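Want to help us find out how well a flu shot reminder works? We're looking for participants

Posted April 15, 2024

Hi, I'm Timo Rothe, and I run the reminder study at Finholm. I'm writing this page myself, so it's going to sound more like me than like a consent form. (There is a consent form. It's nine pages and you'll get it by mail.)

I've spent a good part of my working life on one very unglamorous question: why do people who fully intend to get their flu shot end up not getting it? I'm one of those people, by the way. Two winters ago I had the appointment slip on my fridge from October until February, and then I threw it out because it had expired. I then spent a week in bed feeling sorry for myself.

So we've put together a study, we've called it Truster, and we need 200 adults to take part in it. We have 61 signed up so far, which leaves a lot of open spots!

What we're asking

We want to compare two ways of reminding people about their seasonal flu vaccine. One group gets a plain letter, the kind you've had from every clinic you ever set foot in. The other group gets a short phone call from a real person, plus a card with walk-in hours for three places near their home. Which group you land in is decided by a draw. I can't put you in the one you'd like, and neither can anyone else here, so please don't ask Fanel at the front desk to do it. People have tried.

Let me be clear about one thing – we do not give vaccines in this study, and we don't test any. You get your shot wherever you normally would, or you decide not to get one at all. Both are fine. If you skip it, we still want to hear from you, maybe even more than from the folks who went the first week it was on offer.

Who can join

You can take part if you're 18 or older, you live within the county, and you plan to stay here through the end of next February. You need a mailing address and a phone you pick up at least some of the time. You don't need a regular doctor or insurance, and you don't have to have had a flu shot before.

We can't take you if you work at a clinic or pharmacy that gives flu shots, or if someone in your household is already signed up for Truster. I know that second one is annoying for couples. If one of you gets the call and the other gets the letter, you'll talk about it over dinner, and then I can't tell which one did the work.

We'd especially love to have more people who work nights or odd shifts. Most of the people who've signed up so far have daytime jobs or are retired, and walk-in hours look pretty different if you get home at seven in the morning.

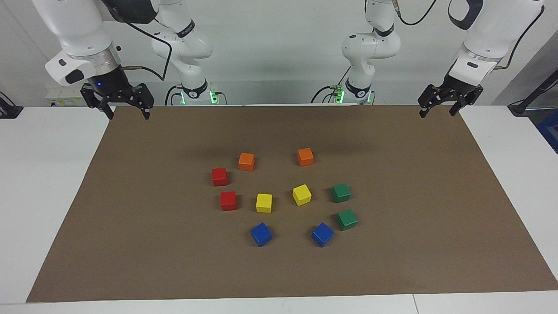

What it takes

There are 2 visits to our office, one at the start and one at the end. The first takes an hour, mostly because of the paperwork and a questionnaire about how you keep track of appointments (calendar, phone, spouse, back of an envelope, whatever you've got). The second is shorter, maybe half an hour. In between, you fill in a small diary page once a month. It has four questions on it, and you can mail it back in the envelope we give you or read your answers to us over the phone.

We don't draw blood or swab your nose, and you won't be asked to step on a scale. With your permission, we check the county vaccine record once, at the end, to see whether a flu shot was entered for you. If you'd like to join but don't want us looking at that record, tell me when you call and we'll talk it over. There's a version of the form for that.

What you get

We pay $129 for the whole study, split over the two visits, so you get some of it even if you drop out halfway. You can drop out any time, and you don't have to tell us why. Parking is free behind the building, and if you come by bus we'll pay your fare both ways. There's coffee. I won't make any promises about the coffee.

You should know that you may not get anything out of this health-wise. The risks are small, but they exist. We'll be keeping your name, your address and your answers, and although they're locked up and stored under a code number, no system is perfect. Some people also find the phone calls a bit much. If that's you, say so and they stop.

How to sign up

Call the study line or stop by the front desk any weekday morning. Fanel will ask you a few questions to make sure you fit, which takes ten minutes or so, and then find you a time for the first visit. Evening visits are possible, just say you need one. If you get the machine, leave your name, a number and the best time to reach you, and please say the number slowly. I've listened to some of those messages five times and still had to guess at the last digit.

Bring a photo ID and your reading glasses if you use them. If you'd feel better with a friend or relative sitting in, bring them along, there's plenty of room.

We can do visits in English and Spanish, and my colleague Dreßler is happy to do them in German, though so far the only person to take up that offer has been me. For any other language, let us know ahead of time and we'll book an interpreter at no cost to you.

If you've been in one of our earlier studies, you're welcome back, as long as that one wrapped up before this past February. And if this isn't for you but you know somebody who says every single fall that they really should get that shot, please pass this page on to them. Sign-up stays open until all the places are taken.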